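4. Method and results

The grasping policy was trained by Yareli Carrillo in the Costirik simulator on 200 scripted demonstrations. Wall, floor and door textures were randomised for each episode. Only the wrist camera was used as input; joint positions were withheld in both conditions.

Two conditions were compared, fixed texture and randomised texture, each repeated with 5 seeds. Sample wrist views follow.

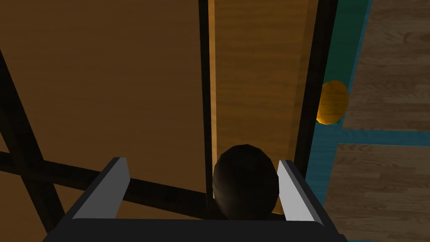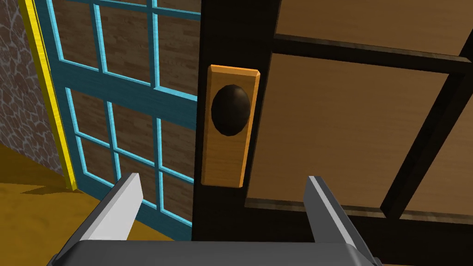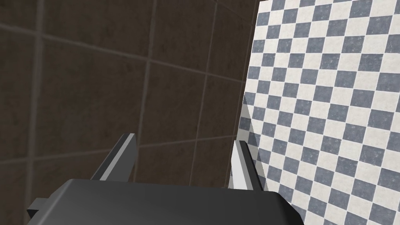
Under randomised textures the policy lost little accuracy on unseen rooms, while the fixed-texture policy fell by nearly half. The spread between seeds was larger than expected, and 2 of them had to be rerun after the learning rate was lowered. Training took 4 hours per seed on the Keane cluster.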